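Kwok-wai Liao was already pouring tea when I came up the back stairs, and he waved me to the chair by the window before I had my coat off. I had meant to ask him first about the walk everybody in Wandulside knows him for, the long one he does each December, but he wanted to talk about shoes, so we talked about shoes for a while.

"People write to me and ask what boots they should get," he said. "I tell them to wear the ones they already own, for a week, to the grocery store, and then write me again. Hardly any of them do write again, so I suppose it works, or else their feet fell off."

He started walking the old mail route between Wandulside and Prultier the winter after he retired from teaching junior high geography. It comes to 52 miles if you keep to the river, a little more if the low road is flooded and you have to climb around by the quarry. He does it in four days, sleeping in spare rooms and once, memorably, in the back of a bakery (he says he woke up at three in the morning covered in flour and as happy as he has ever been).

I asked him what got him started, and he took a long time with his tea before answering. His grandfather had carried mail in another country altogether, on a bicycle, outside Colombo, and used to tell the children which houses gave him a cold drink and which ones kept a bad dog. "I always thought a map like that would be worth more than the real one," he said. "So when I found out there was a mail route right here, I wanted to know where the dogs had been."

That turned into a project. He began knocking on doors and asking the oldest person in the house what they remembered about the carriers, and he wrote the answers down in school notebooks left over from his classroom. There are 484 pages of them now. His handwriting is lovely, and I told him so, and he said it was the only thing thirty years of blackboards had given him besides a sore shoulder.

My favorite story in the notebooks is about a carrier named Flestitz, who hated the hill above the mill so much that he talked everybody living on it into putting their boxes at the bottom. The boxes stayed there long after he was gone. Kwok-wai has walked up that hill every year to be fair to it, and he admits that Flestitz had a point.
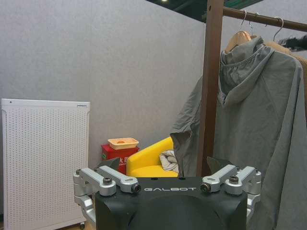 Kwok-wai Liao's niece Mei thinks the notebooks ought to be a proper book by now, and told me over the phone that she has been saying so for years, that she would type every page herself, and that her uncle keeps finding one more door to knock on. I passed this along to him and he laughed and didn't deny it.

"She's right," he said. "But there's a lady past the second bridge who says her mother used to hide letters from a boy in the flour bin, and she won't tell me the rest until I come back on a Thursday, when her sister's out. What am I supposed to do, leave that out?"

He had more tea to pour by then, and a plate of almond cookies had turned up from somewhere. He plans to set off again this December, a little slower than before, in the same brown boots.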